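June, 6:40 a.m.

Second day on the Pladov transcripts. Goal was to finish the strike committee interviews before Mei-kuen Wu arrives, and I got through 14 of 23. The rest are on the older tapes and run slower – speed drift, plus the refinery noise under most of side B.

Working notes, so that I don't have to reconstruct this later:

Lech Wieczorek (tape 9) puts the first march at the east gate, mid-morning, with over 100 people. Lena Nowakowski (tape 11) has it at the tram depot, before the shift change, and gives no number. Both were there. The two sites are a 17-minute walk apart, so one march with two starting points is possible, and I have entered it that way with a query against it. The municipal log has nothing for that morning. It has plenty for the morning after, including a complaint over blocked deliveries at Lammers.

Transcription rule changed as of today. Pauses longer than three seconds get marked, shorter ones don't. Bartosz Ostrowski wanted every pause in. We argued it by phone and settled on three. I will have to go back over tapes 1 to 6, probably two evenings.

Consent forms: all signed except Przemysław Brzozowska's. He agrees to the archive copy and not to the web version. His passage on the student delegation from Zilport is the only firsthand account we have, so the web chapter will need a paraphrase, and he should read the paraphrase first. Letter drafted, not sent.

The word "banner" is a problem. Three speakers use it for anything carried on a pole, including small pennants. I am leaving it as spoken and adding a glossary line.
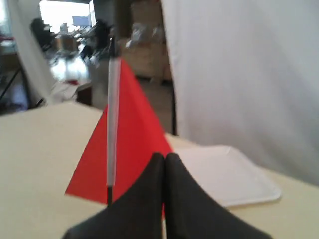
*Small red flag, triangular, on a thin upright pole.*

Recorder batteries low again. Buy more before the Trurkance trip. Tape 15 is cued at the start of side A, levels set, and Mei-kuen has the spare headphones.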